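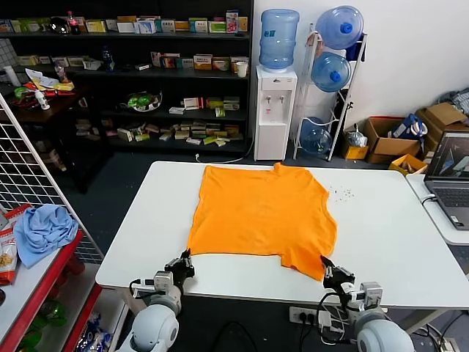

Prayer Before Kick-Off: Faith and Sunday Football in Lomton

Project report by Inês Guerreiro
August 19, 2024

I grew up in a house where Sunday meant church in the morning and football in the afternoon, and when the youth league moved its matches to ten o'clock my parents had to make a choice that they still talk about at Christmas (we went to church, and I sulked). So when our tutor asked us to pick a question about religion and everyday life, I didn't have to look very far. I wanted to know how amateur players in Lomton fit their faith around their sport, and what their teammates make of it.

I gave out 500 paper questionnaires through the clubs and the churches, which was far too many to carry on a bus, and 314 came back. I also sat down with 61 players for a longer chat, mostly on the touchline and once in a very noisy chip shop. Two clubs let me follow them through the whole of March, Tornar Athletic and Negri Rovers, and I'm very grateful to both of them for the tea. 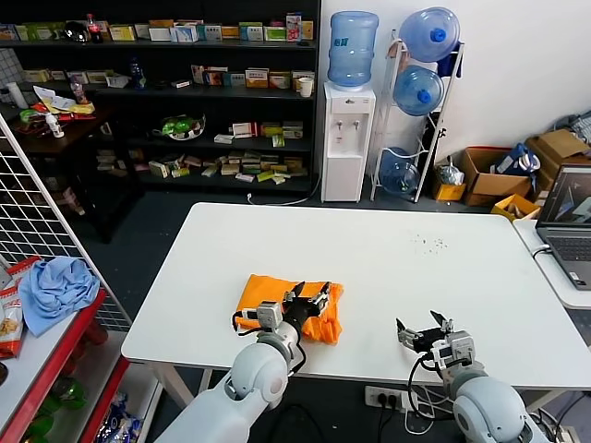
Tornar began as a church side and still says a short prayer in the centre circle before every home match. I had expected the players who don't believe to find it awkward, and a few did say they looked at their boots the first time. But most of them had grown fond of it. One defender told me he hasn't been inside a church since his christening and would still be cross if the prayer stopped, as he uses it to settle his nerves.

Negri Rovers do nothing of the kind as a team, but several of the squad pray on their own. Their goalkeeper touches the post and says a psalm under her breath, and two of the midfielders are Muslim and find a corner of the car park when a match falls across prayer time. The manager has never made a rule for or against any of it.
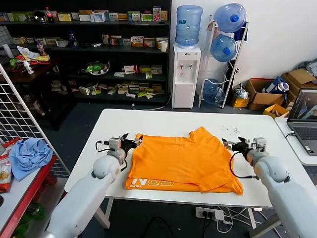 The harder conversations were all to do with kick-off times. Players from the Dranano Road chapel, where the morning service runs until half past twelve, often turn up in time for the second half or leave the club altogether. They were cheerful enough with me, though I did feel some hurt underneath. A striker who gave up at seventeen said she would have liked somebody to ring and ask why.
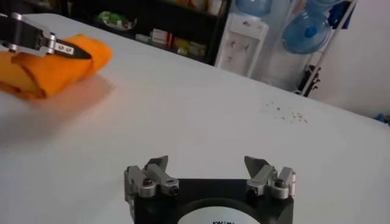

I should say that I only spoke to people who were still in touch with a club or a church, so anyone who has drifted away from both is missing from my answers. I would also have liked more time with the referees, who had plenty to say and were usually in a hurry to get home. If I carry on with the subject next year I'd like to start with them, and to ask the league how it draws up its fixtures. My thanks to everyone who filled in a form, including the person who wrote me two extra pages on the offside rule.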